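So we finally made it to the Cilter open day in Sollthorpe, after missing it two Junes in a row! If you don't know Cilter, they make paper. Nice paper, the thick kind with the ragged edges, and once a year they let people like me wander through and ask silly questions.

Parking was a field, 392 steps from the gate (Ylva's watch keeps track, and she tells you). Our guide was Torunn Sæther, who has worked the vats for 30 years and can tell by the sound of the pulp when it needs more water. I couldn't hear any difference at all. The big press is down in the old boiler room and it's LOUD, so bring earplugs if you go next year.

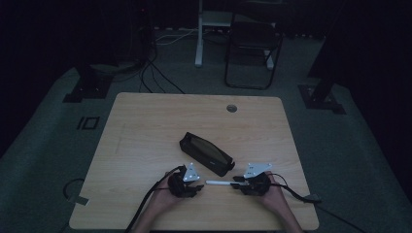

Black zippered pouch on one of the light wood tables.

After the press we went up to the drying loft, my favorite part by a mile. It smells like wet laundry and old books. They can hang 3000 sheets up there, and with the windows open the whole lot rustles at once.

Lunch was soup and a cheese roll, a bit pricey, but the plum cake was great and I went back for seconds. I bought a pack of cream seconds from the shop and have been scared to write on them ever since. Next stop is the Povville bindery, if Nkechi can get us on the list.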